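In Praise of the Boring Office Tower

I will say it right up front: my favorite computer to work on is the plain black box that used to sit under a desk in an insurance office. No glass, no lights, nothing you'd put on a poster. Just a big dull tower, and I love them!

I came around to this at the Saturday repair table in Cluvthorpe, where I've been turning up with my screwdrivers since June. Before that I was a small-laptop person (thin, pretty, glued shut) and I figured old desktops were something you drove to the recycling center. Then I opened one. The side came off, and there was everything, laid out like a good kitchen drawer. I could see where each thing went before I knew what half of it was called.

Part of the pleasure is where you do it, too. I used to work on the carpet, which is a terrible idea, and then on my dining table, which is a worse one if you like your dining table. A proper metal work surface with grooves in it changed my whole mood about the hobby.

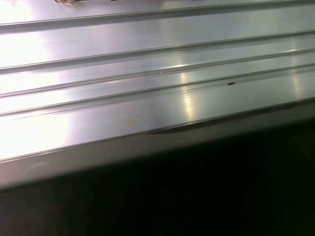
So get yourself a decent surface, is what I'm saying, and lay the tower on its side like a patient. I don't care how strong you are, you do not want to be fishing around in an upright case with one arm and a flashlight in your teeth. I did that for years and have the scraped knuckles.

And then there's the blue plastic. Whoever decided that the bits you're meant to grab should be blue deserves a raise. I've paid real money for a fancy case from Bevovex that needed three sizes of driver and a video to get a drive out, and meanwhile the humble office Dell has a blue latch down by the power supply and blue tabs on the drive carriers. It's just good manners, from a machine.
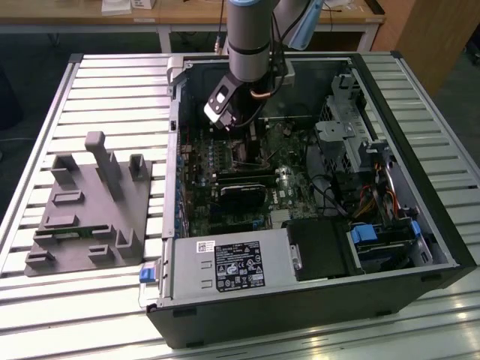 People tell me these things are too old to bother with, and I do get it. New computers are fast and quiet and they smell nice. But most of the folks I know want to write letters, look at pictures of grandkids and pay the gas bill, and a used tower does all that for a lot less than the 1537 dollars I once saw on a tag at Menzies. I bought my last one for nine bucks. Nine!

The one job I'd never call relaxing is the processor. It's a square-ish bit of metal and green you could lose in a coat pocket, and it has to go down flat onto a field of tiny contacts that I try not to breathe on. Levers up, chip held by the edges, straight down, no sliding, no pushing. My shoulders are up by my ears every single time. But you can see what you're doing, and you can get your hands in there, and I can't say that about any laptop I own.
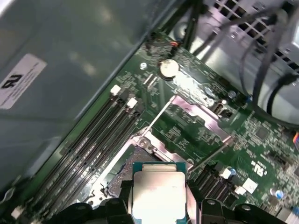 What I'd Buy First

A used tower with a side that comes off, before anything else. Skip the 500-piece toolkit (I own the Orkier one and use four things in it) and put the money toward memory and a bigger drive. If the case has blue bits inside, even better, bring it home.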